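Frequently Asked Questions: Shared Kitchens in Limside Residence Halls

Who may use the shared kitchens?
The shared kitchens at Clirna House and Chornovol House are open to all residents with a current housing agreement. Guests may use a kitchen only when the resident they are visiting is present.

When are the kitchens open?
Kitchens open at 6:00 a.m. and close at midnight. During the final examination period they remain open all night. Cooking with oil is not permitted after 10:00 p.m.

How much refrigerator space am I given?
Each resident is assigned half of one shelf and one door space. Shelf assignments are posted inside the kitchen door at the start of each term. Residents may exchange spaces by mutual agreement, provided the posted list is corrected.

How should I label my food?
Write your room number and the date on every item, including drinks. Labels and markers are kept in the drawer below the microwave. Unlabeled items are removed at the next cleaning.

May I store drinks in the shared refrigerators?
Yes. Bottles must be tightly capped and must fit within your own space. Open cups and cans are not allowed. Alcohol may not be kept in any shared refrigerator, regardless of the age of the resident.

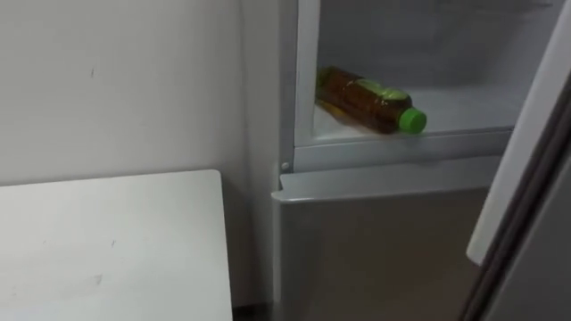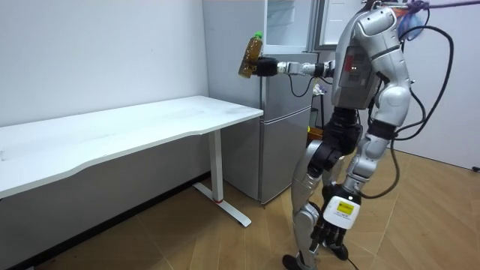 Limside Residence Life, Office of Kitchens and Common Areas

How often are the refrigerators cleaned?
Refrigerators are emptied and cleaned every 14 days during the term. A notice is posted two days in advance. Items left past their printed date are discarded, and the office does not pay for discarded food.

What happens over the summer?
All food must be removed before the halls close. Residents staying through July are moved to the kitchen in Room 301 of Chornovol House, and new shelf assignments are made at that time.

May I bring my own appliances?
Rice cookers and electric kettles are allowed if they are rated at 900 watts or less and switch off automatically. Toaster ovens, hot plates, and deep fryers are prohibited. Personal refrigerators require written approval from this office.

Someone has taken my food. What should I do?
Complete the kitchen concern form at the front desk. Staff will review the matter with residents who share the kitchen. Repeated incidents may lead to a loss of kitchen access.

How do I report a refrigerator that is not working?
Call the Fostalthorpe Maintenance Desk at extension 700 and give the building, floor, and kitchen number. Please do not unplug the unit or change its temperature setting. If the repair will take longer than one day, residents will be told which kitchen to use in the meantime.

I have a food allergy. Can other arrangements be made?
Residents with a documented allergy may request a separate shelf or a locking bin. Requests are handled by this office and are normally answered within five working days. Forms are available at both front desks.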